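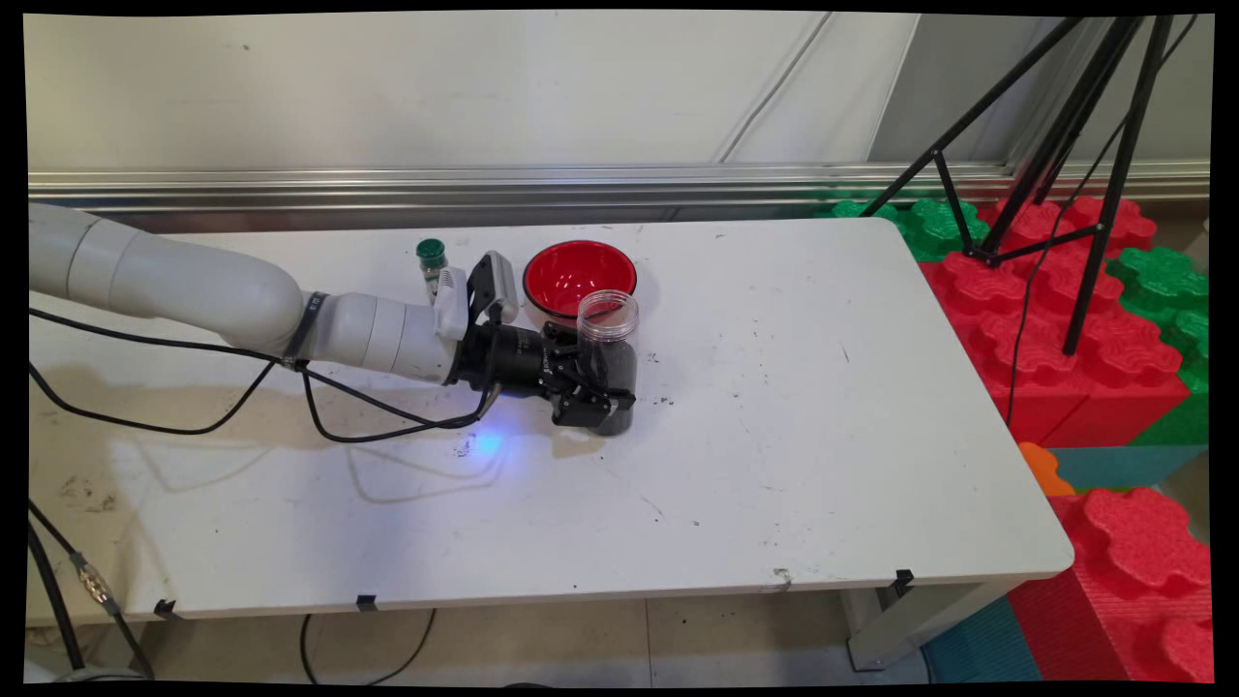
Yusof wrote back after the May report that the jars looked like the weak point of the kit: too easy to overfill, too easy to knock, and likely to leave half the mix on the table before anyone got a seed into it. The same reply asked whether a bag would do the job for less money.

We took the question seriously and most of this report deals with it. It covers the work on the Plerkska windowsill growing kits since May and is written for Vallent as funder, with a copy to Yusof as supplier of the jars.

**Plerkska progress report**
10 November 2019

## Where things stand

The grant pays for 500 kits, to be handed out through the Plososholm lending library and the two schools that signed up in the spring. As of this report, 93 kits have gone out. That is behind the plan. The delay came from the lids, which arrived in the wrong size and had to be exchanged, and from our decision to stop filling until we had settled the jar question.

Users have returned 33 comment cards. We had hoped for more. The cards are short and several are blank on the back, but they agree on enough points to be useful.

## Jar or bag

We tried both. Paper bags cost less and take up less space in the boxes. They also slump when open, and people had to find something else to stand them in. Plastic bags were worse in this respect. Several cards from the first group mentioned that it helped to see how much mix was left, which a clear jar shows and a bag does not.

We are staying with the clear plastic jar. We have changed how it is filled. The first kits were filled close to the rim, and the mix spilled as soon as the jar was tipped. We now fill the lower part only and leave the upper part empty. The user loses some mix compared with the first kits, but the comment cards say there was more than enough for the pots supplied.

The ridged rim was also raised by Yusof. Crumbs settle between the ridges and stop the lid from closing all the way. Wiping the rim with a cloth before the lid goes on takes care of it, and that step is now on the filling sheet. We would still prefer a smoother neck if the supplier offers one at the same price.

## Spillage at the table

Some spillage is normal. Dark crumbs end up beside the jar and farther out across the tabletop, and on a white surface every one of them shows. This makes the work look messier than it is. In return, it is easy to see what needs sweeping up, and for that reason we have kept the white table in use even though the top is scuffed and has picked up light stains that do not come off with soap.

We looked at putting a tray under the jars. It caught most of the crumbs, but the jar stood less steadily on it and the tray had to be emptied so often that little time was saved. We have gone back to the bare tabletop and a hand brush.

The round bowls with the red interior and black rim have worked well. Dark material is easy to see against the red, so it is clear when a bowl has been emptied properly and when there is still some stuck to the side. They also wash up quickly. We plan to buy more of the same.

## The mix

The recipe is unchanged: sieved potting soil and used coffee grounds from the library café. The grounds have to be dried before blending, and this remains the slowest part of the job. In damp weather the drying racks were full for days and we had nothing to blend. A second set of racks has been ordered from money left in the equipment line.

One batch in early fall went moldy in storage and was thrown out. None of it had been packed. The cause was grounds that had not dried through, and we now break up any lumps before they go on the racks.

## Small vials

The green-capped vials have caused no trouble. The cap color was chosen to match the label, which has since been redesigned in brown, so the match is gone. We do not think it is worth changing the caps. Two comment cards asked for the vial to be labeled separately, in case it gets parted from the rest of the kit. We agree, and a small label is being printed.

## Instructions sheet

The sheet was too long. The new version fits on one side and starts with how far to fill the pot, which was the question asked most often at the library desk. The drawing of the pot has been made larger. We removed the paragraph on composting, and it will be available at the desk for anyone who wants it.

## Spending

Jars, lids and mix are within budget. Printing is over, because of the new sheet and the vial label, and we have covered this from travel, where little has been spent. The exchange of the lids cost us nothing except time. A full table of costs will follow with the year-end statement.

## Next steps

- Fill and box the kits for the schools first, as they have fixed planting dates.
- Ask Yusof for a sample jar with a smooth neck.
- Put the new racks into use and keep a written record of drying times.
- Print the vial label and add it to the packing list.
- Send the comment card out again with fewer questions on it.

We ask Vallent to approve a later closing date for the kit distribution. The total number of kits stays the same and no additional money is requested. If the extension is not possible, please let us know before the next jar order is placed, so that we can reduce it.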